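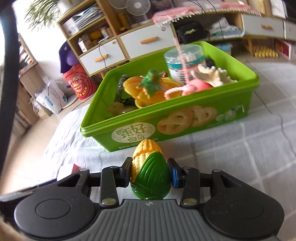
I've been selling the Wulgate hand gripper out of my workshop since August and the question I get most is still "so what do I do with it once the box is open?" You pick stuff up! You hold the body in one hand, close the two fingers on something, carry it where it goes, let go, and do it again until you're bored. My favorite starter set is toy food and a plastic box on the kitchen table, and a corn cob like this one is a great first grab, with the yellow kernels up top and the husk leaves lower down giving you two very different places to hold it. Toss in a pumpkin and a starfish and you've got a nice little sorting job for the evening. The recordings then go to your arm, and the arm learns the job from your hands.

That's the whole pitch, really. I came to this from the remote control side, where you sit with a leader arm and steer a follower arm across the room, and I still like doing it that way for some jobs (anything near a hot stove, for one). But it's slow, and my shoulders hate it. With a hand gripper you move at close to your own speed and you feel the thing you're holding, so you squeeze a toy like a toy and an egg like an egg.

What you get

One Wulgate gripper, assembled, with the camera mount fitted. Two black fingers. A set of four spare finger pads in a paper envelope, which please don't throw out with the packing like I did with my own first set. A hex key. A charging cable. The Prustix recording software is a download and the link is on the card in the lid.

The camera is sold separately, because half of you already own one and kept asking me to knock it off the price. Fine, done!

Recording a task

Pick one job and stick to it for a session. "Put the toys in the box" is good. "Tidy the room" is a terrible one, ask me how I know. Start with the gripper open and well back from the table so the camera gets a look at everything, then go in. Try to come at each object the way your arm could, so no reaching around behind things with a bendy human wrist. If you drop something, pick it up and keep going. I leave a few fumbles in on purpose and my arm is better at recovering than it used to be.

I usually stop at 300 grabs for a simple job. Aslı Sarıgül, who runs a much bigger setup than mine, wants 1000 before she'll even start training, and her arm is admittedly a lot smoother than mine on soft stuff. Move your objects between takes, swap the tablecloth, open the curtains. A messy room behind the table is fine too, the more ordinary the better.

Will it work with my arm?

Pop and Laleo arms, yes, there's an adapter plate for each and you choose one when you order. The robot side gets the same fingers as the hand side, so what the camera sees while you teach is very close to what it sees when the arm takes over. For other arms, write to me with the bolt pattern and I'll tell you straight if I can make a plate or not.

Small print, sort of

Replacement pads are 22 dollars a set. Wipe them with a damp cloth and skip the alcohol, it makes them go shiny and then they slip. Left-handed people can use it as it comes. Kids can too, with someone next to them, and mine are weirdly patient about it.

Orders go out on Mondays. If you want to add a second gripper for two-handed jobs, put it in the order notes and I'll pair them before they ship. Mahnaz Amini answers the support mail when I'm at the lathe, and she knows the software better than I do, so if your recordings won't load, send her the log file along with your order number.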